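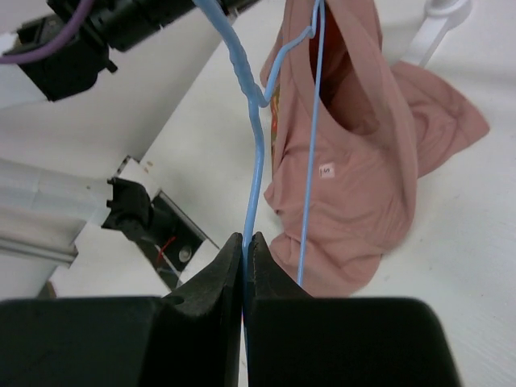 Helju Venckus had never in her life thrown out a hanger, and on Friday, with the last boat to Rulosdale leaving at eight, she was paying for it -- eighty years of closets, her mother's and her own, all tangled together in the hall.

"Take the blue one," she told her grandson, "it came with me from Skornell, and it held my wedding coat the whole way."

He put his pink T-shirt on it, crookedly, the way he did everything, and she reached over to fix the shoulders and then let them be. He had his grandfather's way of hanging things, bless him.

"Will there be a closet?" he asked.

"There'll be a nail," said Helju, and went to look for her shoes.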